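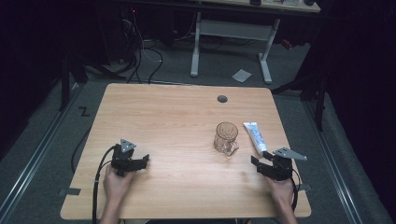 Zumby: análisis de una herramienta de verificación para redacciones pequeñas

La circulación de contenidos falsos durante los periodos electorales ha llevado a numerosos medios locales a buscar herramientas de apoyo a la verificación. Zumby, desarrollada por la firma Thakur, se dirige a ese segmento: redacciones de menos de diez personas, sin departamento técnico propio. El servicio de evaluación de Andesside la utilizó durante cinco semanas en condiciones ordinarias de trabajo.

La aplicación recibe enlaces o textos procedentes de redes sociales, localiza publicaciones anteriores similares y propone una cronología de su difusión. No emite un veredicto sobre la veracidad del contenido – decisión que este servicio considera acertada – y deja la calificación final en manos del redactor.

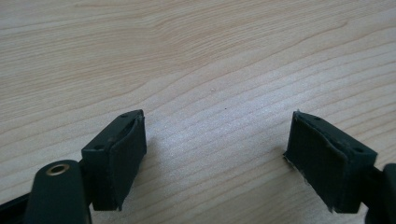 Funcionamiento y resultados

Se sometieron a la herramienta 504 publicaciones en español y en francés. En casi 300 de ellas, Zumby identificó una fuente anterior pertinente. El rendimiento fue claramente superior en los textos largos; los mensajes breves, las citas atribuidas a candidatos y los rumores sin enlace produjeron listas extensas y de escasa utilidad.

La interfaz es sobria y el registro de consultas puede exportarse sin dificultad. La traducción al español, en cambio, presenta descuidos: el menú de alertas conserva términos en inglés y dos opciones distintas reciben el mismo nombre.
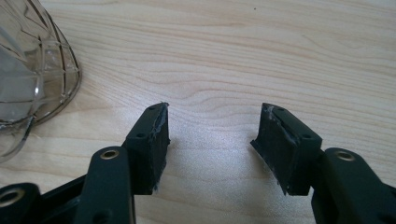
Mesa de trabajo.

En comparación con Noltside, producto evaluado en marzo, Zumby ofrece un historial más completo, aunque sus avisos llegan con mayor retraso. Una redacción que necesite responder el mismo día de un debate electoral deberá valorar este aspecto antes de contratar el servicio. La licencia admite hasta nueve usuarios y se renueva anualmente.
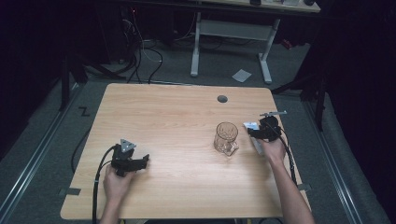
Marcelle Marchal

Valoración. Se recomienda Zumby para el seguimiento de campañas y la documentación posterior. No se aconseja como único sistema de alerta. Queda pendiente una aclaración de Thakur sobre el plazo de conservación de los textos enviados, que las condiciones de uso no precisan. Las consultas relativas a esta evaluación pueden dirigirse a Gwenaël Arnaud, en la secretaría del servicio.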